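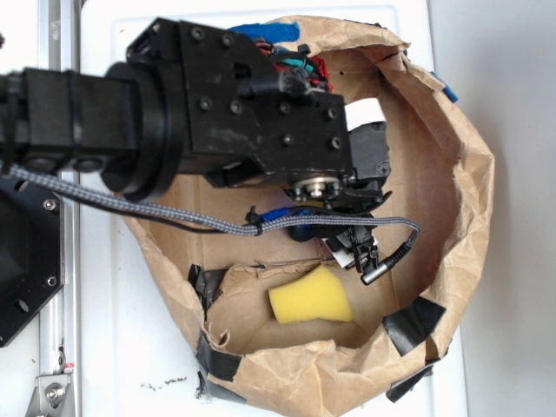 Household > Cleaning and washing up > Storage

Is there any point keeping sponges in a paper bag?

Posted by Evangelia Vasilakis

I keep reading that washing-up sponges should be stored in brown paper and not in plastic, because paper "breathes" and the sponge lasts longer. My sister-in-law swears by it. She has a big brown bag on the worktop with the top rolled open and a yellow sponge sitting in the bottom, and she tells me she gets twice the life out of each one. I have my doubts. Twice the life compared with what? She never wrote down when she started a new one.

I did have a go myself in February. The rim went soft and began to tear within days, so I put black tape on it, and then more tape where the first lot had pulled the paper away. By the end it looked a right state and I couldn't tell you the sponge was any better for it. It still smelt by the Tuesday.

What I want to know is:

Does a paper bag do anything for a sponge that has been used, or is it only good for new ones?

If it does work, should the bag be left wide open or folded over?

Is it worth paying for the Cudley storage bags? They want silly money for what looks to me like a lunch bag.

I use the plain foam sort with no scouring side, cut from a bigger block, so the edges are never quite straight. I don't know if that matters. Please don't tell me to buy a dishcloth, I have dishcloths.

3 replies

Pieter Van Acker

I'd want to see somebody test this properly before I believed a word of it. A damp sponge in a bag is a damp sponge in a bag. Paper will soak up a bit of water, I'll give it that, but then you have wet paper pressed against the underside of the sponge, and the underside is the part that stays wet longest anyway. If yours is sitting on a folded flap at the bottom it's worse, as there are two layers holding the water there.

What dries a sponge is air on all sides. Squeeze it hard, stand it on its narrow edge and leave it by the window. I tried mine both ways for 14 days, one in a paper bag with the top open and one on a wire rack next to the tap. Same pack, used on alternate nights. The rack one was dry to the touch every morning. The bagged one was dry on top and clammy below. I don't claim that settles it for everybody, my kitchen faces north and is a cold one.

For new, dry sponges the bag is fine. So is a drawer.

On folding the top over: for a used sponge, no. You'd be shutting the damp in.

As for Cudley, I have never bought them and can't see what they could be doing that a grocery bag doesn't. If anyone has proof I'll read it.

Charalambos Kokkinos

paper bags are fine been doing it years, my gran did too. just change the bag

Achilleas Moschos

Mostly with Pieter on this, though I think he's a bit hard on the bag. I keep one for sponges that have already been retired from the washing-up and only get used on the oven or the bike. They go in once they're bone dry and the bag keeps the dust off. It does that well enough. I wouldn't put one in straight from the sink.

About the tearing: the rim goes because you keep reaching in over it. Turn the top down in a cuff, a couple of inches, before you use it at all. The folded edge is much stronger and you won't need tape. Once tape is on there, leave it alone, peeling it takes the paper with it, as you found out.

Cut edges don't matter for drying as far as I can tell. They do shed crumbs of foam for the first few washes, so rinse it well before it goes near a glass.

I'd be careful with the "twice the life" business too. I had a leaflet through the door from a shop called Stergiou saying up to 30 extra washes per sponge if kept in paper. It didn't say what counted as a wash, or who had been counting. I change mine when it smells, and that has never had much to do with where I kept it.

Evangelia Vasilakis

Thank you Pieter and Achilleas. Charalambos, how often do you change the bag? If it's every week I'm spending more on bags than on sponges. Mine has gone on a rack for now and I'll see how it smells by the weekend.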